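How Do You Teach a Robot? You Show It!

Robots are strong. Robots don't get bored. But a brand new robot arm knows pretty much nothing. It doesn't know what a block is. It doesn't know what "up" is for. So how does it learn to tidy a table?

Somebody has to show it. A lot.

Two ways to show a robot

Way one: by hand. You grab the arm and move it yourself, like when a grown-up held your hand to help you write your name. The arm has sensors in its joints (the bendy parts, like your elbow). They remember every bend.

Way two: by remote control. You hold a controller and the arm copies you. Move left, it moves left. Squeeze, and the fingers squeeze too. This has a long name - teleoperation. "Tele" means far away. You can be across the room or just one step back.

Either way, the robot saves what happened. One try from start to finish is called a demonstration. Or a demo, if you're in a hurry like me.

What does it save?

- where each joint was
- if the fingers were open or closed
- what the cameras saw

That's it. No words. The robot isn't listening to you explain, so you can talk about lunch the whole time if you want.

Let's do one: get the block

Sounds easy! You could do it with your eyes closed. OK, now try it with only two fingers, and your fingers can't feel anything. Harder, right?

The hand on a robot arm is called a gripper. To get a block you have to bring the gripper over it, line up both fingers, go down, and close. Too far to one side and a finger bonks the top of the block. Too low and it bonks the table. 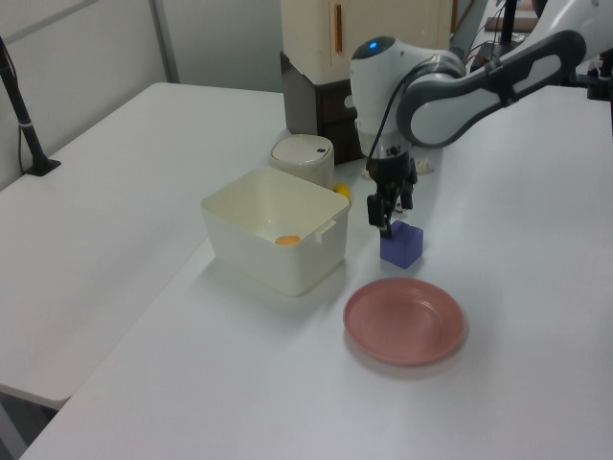 Same table, same little block, two cameras.
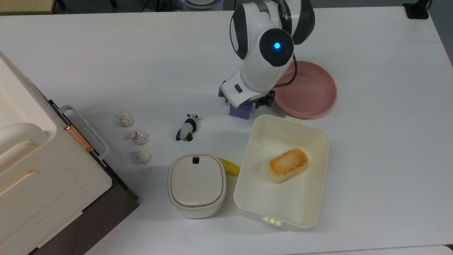
Reading time: 5 minutes

Look for the block both times. In the first picture the fingers are right by its top edge, nearly touching. In the second they are closed around it. The person teaching has to get through both of those parts every single time, slow and steady.

Why is there other stuff on the table?

Did you spot the pink plate? And the banana, in the second picture? Real tables have stuff on them. If a robot only ever practised with one block and nothing else, then a plate might really mix it up. So teachers put other things out and move them around between demos. The robot has to work out which thing matters.

Why two cameras?

Try this. Close one eye and touch the tips of two pencils together. You'll probly miss! One view can fool you about how far away things are. Two views help. Also the arm is big and gets in the way. In the second picture it hides part of the plate. From the other side you can see the whole thing.

How many demos does it take?

Depends on the job. Jessie Paterson teaches robot arms, and she did 70 demos for her first block job. Then she did 200 for a job with a lid, because lids are slippery and they tip. Her biggest one was 800. That was for a project called Gradis and it took until September.

"My thumb got so tired," she says. "And every Friday I had to go back and throw out the bad ones."

Bad ones? Yep. If you drop the block, or wiggle around for ages, the robot might learn that too. It copies your mistakes as well as your good bits. It doesn't know wich is which.

Then what?

A computer looks at all the demos, over and over, hunting for patterns. Block is here, arm goes there. This is called training. Then comes the test. Hands off the controller, and the robot tries on its own.

The first tests are often terrible. The gripper might close on air. Or it goes to where the block was last time. Then it's back to making more demos.

Try it at home: be the robot

You need: a friend, a block, a plate, two spoons.

1. You are the robot. Hold a spoon in each hand. Those are your fingers.
2. Your friend stands behind you and gently moves your arms. Don't help!
3. Get the block onto the plate.
4. Do it 5 times.
5. Now move the block somewhere new and try it all by yourself.

Swap places and go again. Who was the better teacher?

Words to know

Gripper - a robot's hand.
Joint - a place where the arm bends.
Demo - one try that a person shows the robot.
Teleoperation - moving a robot by remote control.
Training - when a computer learns from lots of demos.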